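Kallholm's refill and take-back scheme has had a busier spring than anyone at the town hall dared hope, with 1,784 empty toothpaste tubes dropped off by the end of April, all of them bound for the Rurka sorting plant instead of the landfill.

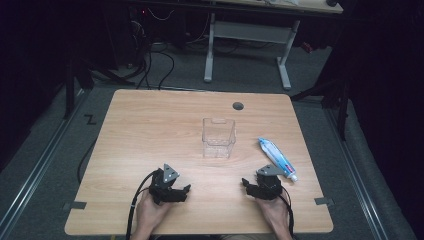 Philomena Zakaria would still like to see a drop-off point on the east side of town, as the bus to the Quansah store takes her most of the morning and she ends up saving her tubes for weeks.

Wood is next on the list, and the town is rather excited about it! Old tables and shelves can go to the Cundinis workshop from May, where they'll be sanded and sold on cheaply. Pale tops with a lively grain, the sort with lines that sweep across at a slant and curl into an oval swirl on one side, are very welcome (so are plainer ones, of course). 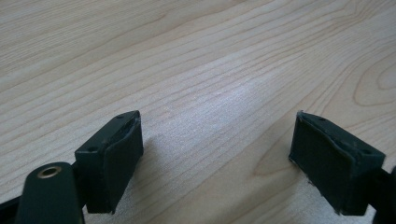 Collection is free for homes within the town limits, and around 880 households have already asked for a leaflet. The workshop has room for 78 pieces at a time, so please do call ahead.
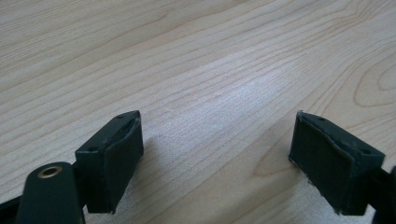

A pale wooden tabletop with a wavy grain.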